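**Hand-held gripper demos: how much do you vary the necklace?**

**Fogh_wristcam** – December 3, 2019

I'm collecting demos for a jewellery sorting policy under the Okeo project. Parallel two-finger gripper, ribbed pads, everything done by hand, no arm involved. The task is to take one item out of a shallow tray on a bed and put it down on the cover. So far I have 413 episodes and most of the small items are fine to learn from. The pearl necklace isn't. The policy closes on it and then has no idea what to do with the rest of the strand.

My current rule is to grasp wherever the strand is easiest to reach. I'm wondering if I should fix the grasp point instead. I haven't changed the rest of the setup. Same tray, same bedspread, other jewellery left in the tray.

**plainoldservo**

Can you post a couple of the grasps? Hard to say anything about pearls in general. Also, are you recording the set-down or stopping at the lift?

**Fogh_wristcam**

Recording through to set-down. Two of the grasps: 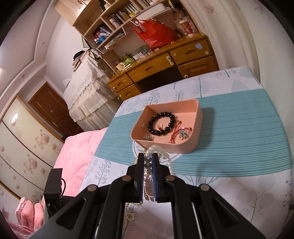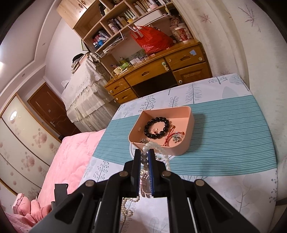
Pearls between the pads in both, with strand hanging below the fingers.

**Groltia** replied that a fixed grasp point would only hide the problem. If the policy has seen one way of holding a strand it will do that one way until the strand is lying differently, and then you're back where you started. Keep the grasps mixed and collect more of them.

**plainoldservo**

I disagree with that, at least at this size. With 413 episodes spread over every item, how many are the necklace?

**Fogh_wristcam**

104.

**plainoldservo**

Then I'd fix it. 104 episodes with a free choice of grasp is not much for something that changes shape every time you touch it. Pick a spot, say near the clasp end or near the middle, and stay with it until the policy can do that much. Add the other grasps later as a separate batch so you can tell what they did to the success rate.

**Groltia**

You can't always get at the clasp end. It ends up under the other pieces half the time. Then the person collecting starts tidying the tray before each episode, and you've got a dataset of tidy trays. We did that in October and had to throw out most of a batch.

**Fogh_wristcam**

I do tidy a bit, to be fair. Not between every episode but when things get tangled.

**Groltia**

Record the untangling as its own task, or leave it tangled. I wouldn't mix.

**drainsnake_lab**

Different object, same headache. We did hair catchers and those barbed plastic strips you push down a sink when the Drano hasn't worked. Long floppy thing, rigid pads. What helped was a slower lift. The demonstrators were pulling up fast and the strip was swinging out of view of the wrist camera, so there were a lot of frames where the model couldn't see what it was holding. We asked for a short pause after the grasp and another before set-down. Around 2938 episodes all up, but the improvement showed well before that.

**plainoldservo**

Agree on the pause. Not sure about slow all the way through – you end up teaching it to dawdle.

**drainsnake_lab**

Ours did dawdle. We resampled the timing afterwards and it was fine.

**Fogh_wristcam**

OK. Plan is to split it. One batch with the grasp near the middle of the strand, pause after closing, no tidying. A second batch with whatever grasp is available, labelled separately. I'll train on the first alone and then on both.

**Groltia**

Write down where the tray is for each batch too. If it creeps across the bed between batches you'll be comparing tray positions and not grasps.

**Fogh_wristcam**

Will do. There's a band across the bedspread I can line it up against.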